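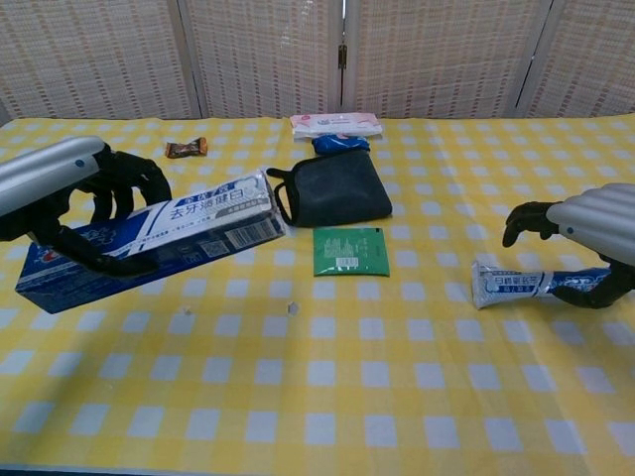
Plistero review: nine worlds, one good idea

Print this page | E-mail this to a friend

Puzzle platformers. There's a new one every week and I've stopped pretending I can keep up. Plistero is the second game from Arkometti, a tiny studio whose first thing (Kamel, a fishing game with no fish in it) I liked more than most people did. So I went in hopeful. Came out fine. Mostly fine.

The setup. You're a mail carrier in a town that folds. Hold the left trigger and the whole level creases down the middle, so the roof over on the right lands next to the street on the left. Walk across. Let go. Town flattens out again, you're somewhere new. That's the idea and it's a great one. First two worlds I had a big dumb grin on.

Then world 3 adds keys. World 4, more keys. World 5 has keys and wind. The folding never gets any harder, you just do more errands between folds. By world 6 I was solving rooms on autopilot and checking my phone in the load screens, which are long, by the way. Long enough to notice.

Controls are tight on the ground and floaty in the air. Ledge grab works when it feels like it. I died 147 times according to the stats page and I'd call half of those mine. The rest was me pressing jump and the carrier thinking it over.

Boss fights: two. One is a clock, one is a bigger clock. Skip button after three tries, thank goodness.

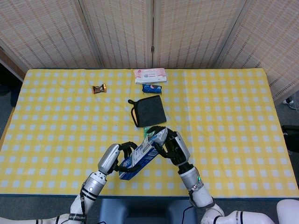 Both arms, yellow check cloth, folding screen behind.

Music is lovely. Liette Carrier did the score, all accordion and what sounds like a broken typewriter, and teh Plemora theme (Plemora is the town) has been stuck in my head since Saturday. Wear headphones.

Performance. Docked it's smooth. Handheld it chugs whenever you fold a crowded street, and world 7 is nothing but crowded streets. Had one hard crash, lost a room's progress, no big deal. Text is tiny in handheld too. No option to bump it up that I could find.

There's a hard mode after the credits that takes the keys OUT and just lets you fold stuff. Best part of the game by a mile. Should of been the main game. Why make people sit through nine worlds for it?

Worth it on sale. Full price, only if you really love this kind of thing.

Score: 70 out of 100

Shares: 9 | Comments: 3

creasefan: hard mode is so good. agree on the wind levels, almost quit there

Dobbs_on_deck: Is the crash fixed yet? Mine died in world 7 twice.

mapleknee: 70 is generous. the jumping is awful. music slaps though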